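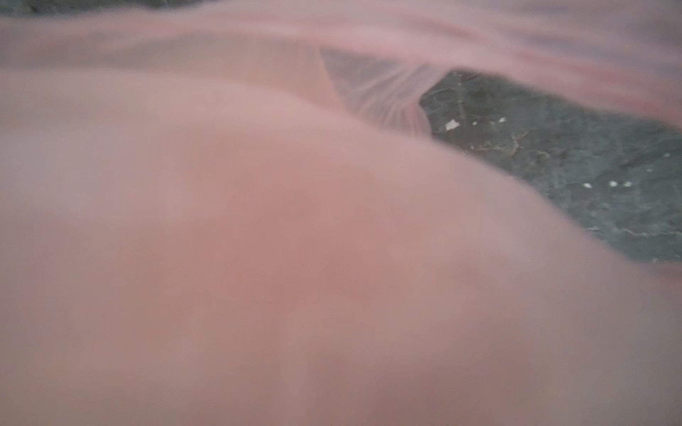 Can a robot learn to fold laundry from a camera on its own wrist?

Partly, and faster than we expected, provided you are patient about the moments when it can't see much of anything.

The cloth group at Clondorov has spent the winter on this, and the results went up on the internal page on Tuesday, January 23, 2018. The method is called Ladden, after a word somebody liked. It drops the overhead camera everyone else uses and gives the learning program only the wrist view, which, at close quarters, is mostly a great deal of pink. Up there you get fabric so near the lens that the weave is gone, one layer humped in front of another, and a pleat between them with a bit of dark, veined stone showing past it. The stone, you will notice, is the sharp part. The stone doesn't need folding.

Ladden makes use of that. The older program, Grultari, tried to work out the shape of the whole cloth before every move, and could spend an afternoon being wrong about a napkin. Ladden asks a smaller question: where does cloth stop and counter start, and which way does that edge run? It then picks a short move, looks again, and picks another. A fold is a string of these little guesses.

Training used 2,000 recorded grasps, done by people steering the arm by hand over several long weeks. In testing, the arm made 800 attempts at a single fold. Grultari needed 40 seconds to settle on each move. Ladden needs 9, and it finished more folds, although "finished" is judged by a standard no hotel would accept.

It still struggles when the counter disappears from view altogether. With no edge to go by, it tends to keep pushing in whatever direction it last believed in, a strategy familiar from meetings. The Lý lab is lending us a touch sensor that may help, and the next round of tests is set for June. Fitted sheets are not on the schedule.

Clondorov Research Newsletter | Contact the editors | © 2018 Clondorov | Back to top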